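Virnis Picture Pages
Can It Clear the Table Yet?
Posted July 24, 2020

Back in December I asked readers of this page which chore they would hand over first if a machine could be trusted with it, and I had no idea what I was letting myself in for. I got 446 replies, several of them longer than my original post, and one that came with a drawing of a kitchen and arrows. I boiled the whole pile down to a list of 28 chores, which is taped up over my sink, and I have been reading, asking around and pestering people ever since to find out how many of them a machine can really do for you today.

The floors you know already. My sister has had a Jarkon going around under her dining table for years now and she wouldn't give it up for anything, although she still moves the chairs for it and picks up the socks. Dishes are more of a mixed bag. A dishwasher will wash them beautifully and then sit there full until somebody comes along and puts everything away (I have been that somebody for most of my adult life). Laundry is the same story. The washing part was handed over before I was born, and the folding is still done on my bed with the radio on.

What surprised me in the replies was how many people skipped the big jobs altogether. They wanted the little clearing-up that goes on all day long: the cup left by the keyboard, the crumbs after lunch, the table that needs a wipe before anyone can put a laptop down on it. One reader who manages the lunch counter at Buenaventura wrote that she would happily go on making every sandwich herself for the rest of her life if something else would just keep after the tables. I have thought about her letter a lot, usually with a sponge in my hand.

So this page is about the small stuff, and we may as well start at the table. A stretch of pale wood looks like the easiest thing in the world, and for you and me it is. We glance at it, we see a speck, and we know without thinking whether it will brush off or whether it belongs to the wood. A machine has to work that out from what it is given, with grain running every which way and a shine across the top where the light falls.
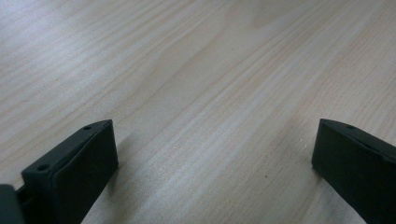

Mattes Stöcker wrote to me that I was being too generous here, and that a table is a problem we solved with a damp cloth a few hundred years ago. He would like to see the effort go into bathrooms first, and he says he will believe in household robots on the day one of them cleans behind his toilet without being asked twice. He also pointed out that a machine that wipes a table still leaves you with a dirty cloth, so there is another chore for the list.

I can't argue with him about the bathroom – it came in very high with everybody – but I do want to stick up for the table a little. If a machine can't be trusted on a flat surface in good light, I am not sure I want it anywhere near my bathroom shelf, with the glass bottles and my grandmother's soap dish.

Then there are cups. I worked two summers behind the counter at Pedard when I was in school, and I must have thrown out thousands of them, and it never once crossed my mind that there was anything to it. You pick it up, you tip out what is left, you drop it in the bin and you are already looking at the next table. Try doing it with a pair of kitchen tongs, though. I did, one rainy evening, and I'd recommend it to anyone who thinks this should have been finished years ago! Squeeze too hard and a thin cup folds up on you. Don't squeeze enough and it swings around and dribbles on your sock. Clear plastic makes it harder still for a camera, which has to find the cup while looking straight through it at whatever is behind. 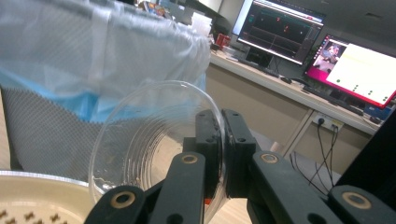
Clear plastic cup on its side in the gripper, a few drops of water still in it, and the lined bin just beyond.

Yuzuki Ogura asked me a very fair question after reading an early draft of this page, which was what I would count as "done." If a machine gets the cup into the bin nine times and drops it the tenth, has it done the chore? My first answer was yes, of course, I drop things too. Then I thought about who would be wiping up after that tenth cup, and I changed my mind, and then I thought about my nephew, who would be lucky to manage nine, and I changed it back again.

For what it's worth, I've been marking the list over my sink in pencil. Only 2 of the chores have a firm check mark so far, vacuuming an open floor and mowing a plain square lawn. Quite a few have a question mark, and clearing the table is one of them. Wiping it down has a question mark as well, with a smaller question mark next to it that I put there after Mattes's letter.

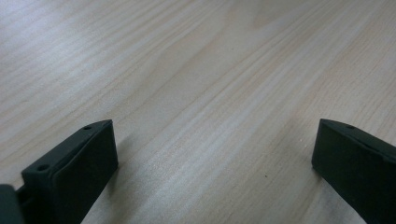 Open fingers over bare wood, with a tiny dark speck or two left to think about.

If you have a chore to add, or if you work somewhere that has tried handing one over, please do write in. I read everything, even if I'm slow to answer, and I am especially short on letters from people in shops and cafes. Folding will get its own page next, as soon as I have finished mine.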